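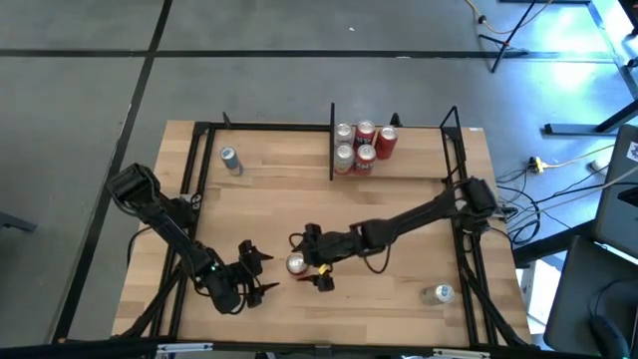

FAQ: Method and evaluation

What does Kilis learn from?
Teleoperated demonstrations of can sorting with two arms. The current release uses 141 of them, recorded at Preddale.

Why predict the grasp point separately?
A single network tended to fix on can colour. Splitting the grasp head from the motion head let us test each alone – Yee-man Hsu's July note gives the ablation.

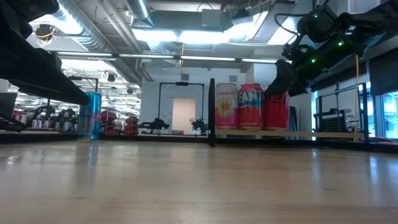 Does the policy use the side view?
Occlusion is the main error source in the overhead-only model. From the side, a gripper can still cover the top of a can, as with the red one at the right of the row, but the lower body remains visible and the height estimate holds. Both views are fused at 2 timescales.

Are the weights available?
On request, through the Grikeo page.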